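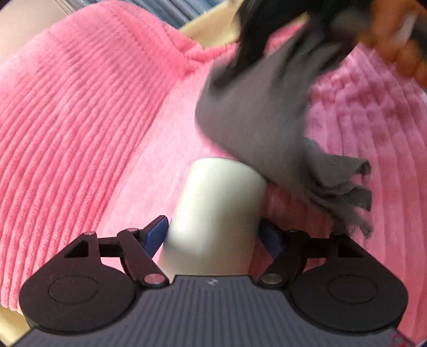
Gripper holding the cylinder, a hand bringing the cloth over the top. Pink corduroy underneath.

Week four of the cloth task, and the club finally has a number I trust. The short version is that the left hand was the problem, and we spent most of November tuning the right.

The task as Comfort Tsikata wrote it up for the team: hold a white cylinder upright on a soft surface, drape a gray cloth over it, let go of the cloth, keep the cylinder standing. A trial fails if the cylinder leans past the 12 degree line or if the cloth slides off within four seconds of release. We log every trial, including the bad ones, in a spreadsheet that has grown a lot of columns.

The corduroy was Comfort's choice. On the bare bench the cylinder stands by itself, so the holding hand can do a sloppy job and still pass. Corduroy has give, and the ribs let the base settle to one side. With a fold against the cylinder it gets worse, and we leave the folds in on purpose.

What I changed this week:

Pad height. I had been gripping low, near the fabric. Moving the blue pads up the side of the cylinder cut the lean on release, but it leaves less room for the cloth, which now lands partly on the linkage if the right side comes in late.

Closing speed. Slower. The parallel linkage does what it should, but a fast close shoves the cylinder into whichever pad touches second, and on corduroy it stays where it was shoved.

Order. Left closes and stops before the cloth arrives. We used to overlap the two to save time. Overlapping saved less than a second per trial and cost us most of our failures.

Results, same operator, same cloth: 11 failures in the last 100 trials. The previous 100 had 38. I also checked whether the ragged edge of the cloth mattered, as the strands can catch on the pads. They do catch sometimes, but those trials failed no more often than the rest, so I am leaving the cloth alone.

Teodoro Aguirre is rewriting the logging script so that a trial gets its own row when the left side closes. At present it starts on the first movement of either side, and I have to fix the timestamps by hand. He also wants to rename the project folder from Pavstead to something a new member could guess. No objection from me.

Target for the end of term is 500 logged trials with the new order. After that we swap the cylinder for something with a handle, and I expect the pad height numbers to be useless again.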